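Folding laundry with the Plameneck hand-held grippers: a first session

I have been using the Plameneck two-gripper kit for a few weeks now, and laundry is still my favorite thing to do with it! Cloth is floppy, it hides its own corners, and it shows you very quickly whether your grip is any good. If your kit just arrived, this is the session I would start with.

What you need

The two grippers, charged. The Stina app on a laptop or phone. A flat soft surface (a bed is great, and kinder to the fingertips than a table). A few T-shirts in a color that stands out from the sheet.

Before you record

Open Stina and pair the left gripper first, then the right. Squeeze each handle all the way and let go, 2 times, until the bar in the app follows your hand smoothly. Set the clip length to 40 seconds. The default is 16, and I ran out of time on nearly every shirt with that.

Picking up the first corner

Drop the shirt on the bed and leave it messy. Bring one gripper in low, with the jaws just open, and slide the tips along the sheet until a bit of fabric sits between them. Close gently, then lift and pull sideways so the cloth goes taut. Keep the other gripper close by, tips nearly together, ready to go in for the lower edge.

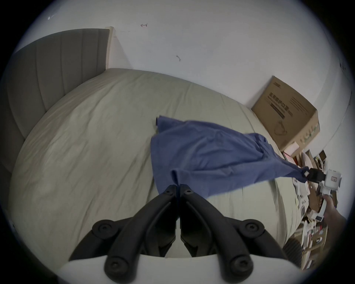 Right gripper holding one corner of a blue garment, second gripper waiting below the lower edge.

Now go in with the second gripper. Pinch the edge, lift both hands, and give the shirt one slow shake. Lay it down away from you, sleeves out, and fold the sides toward the middle. Take your time - the Dokis export keeps slow clips just fine, and fast ones are harder to line up afterward.

If the cloth slips

Pinch deeper, a finger's width in from the edge. If that doesn't help, swap to the Usuga soft tips, sold separately. They are wonderful on thin cotton, a bit clumsy on thick seams.

I do 8 shirts in a row and then stop, as my wrists get tired after that. Save the session, check the first and last clip, and delete any where you dropped the shirt out of view.

Next up: socks!

Bjartur Frandsen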